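Tilorer Tabletop Set: Data Card

Version 2 of the set, released Dec 7, 2022
Maintained by the Dovimov Student Robotics Society
Contact: through the society's page on the college site

Summary

Tilorer is a set of short recordings of everyday objects being grasped, lifted and put down by a person using a hand-held gripper. It was recorded by student members of the Society as the shared coursework for the manipulation project, and it is released so that other student groups may train and compare simple grasping policies on the same material. The set holds 600 recordings of 64 objects. Each recording covers one attempt at one object.

Background

The project began in June as an extension of the Society's entry to the Grirkico Challenge, an annual contest for student teams in which household items are sorted from a table into trays. Members had until then written grasping routines by hand for each object. The project was approved on the condition that the recordings be made with equipment the Society already held, and that the full set be documented before release.

Equipment

All recordings were made with the Society's own gripper tool, which carries a wide-angle camera above two flexible fingers. The fingers are coloured magenta with parallel ribs and are fitted with dark gripping strips on their inner faces. The mounting plates are white. Members who wish to use the recordings with a different gripper should expect the appearance of the fingers to matter, as they are present in the lower part of the view throughout.

Recording conditions

Sessions were held on ordinary tables in study rooms and in the Le Goff building. Surfaces were not cleared to a standard layout. Members were instructed to leave other items standing near the target, including items of similar height and shape, so that a trained policy would meet the kind of clutter found in the contest. Lighting was the normal lighting of the room.
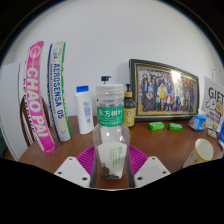
Drinks bottle with a green "东方树叶" label between the gripper fingers; other bottles and tubes stand close by.

Clear plastic containers form a separate group in the set. They proved the hardest for the Society's baseline, which tends to place its grasp by the label and to misjudge the outline of the plastic above and below it. Pale reflections on the surface are common in this group and have been left uncorrected. Users who report results are asked to give the figure for clear containers separately from the overall figure.

Contents of each recording

The video is stored as captured, with the circular view and black border retained. A script for flattening the view is supplied in the tools folder. Each video is accompanied by the gripper opening over time, the path of the tool, and a text file naming the target object. Object names are in English. Where packaging carries text in another language, the name describes the kind of object and the text has not been translated.

Splits

Recordings are divided by object, so that no target in the test part is a target in the training part. The same item may however appear in the background of both. The list of test objects is fixed and should not be altered when results are submitted for the Society's internal ranking.

Known limitations

The 6 members who made the recordings are all right-handed. Heavy objects and glassware were excluded under the department's safety rules. Small text on packaging is often blurred and the set is not suitable for work on reading labels. Printed photographs, posters and packaging with pictures of people may be present in the background; the set must not be used to identify any person.

Terms of use

The set may be used for teaching, study and non-commercial research. Work that makes use of it should name the Dovimov Student Robotics Society and state the version number. Corrections to object names or splits should be sent to the Society in writing, and will be listed in the change log with the next version.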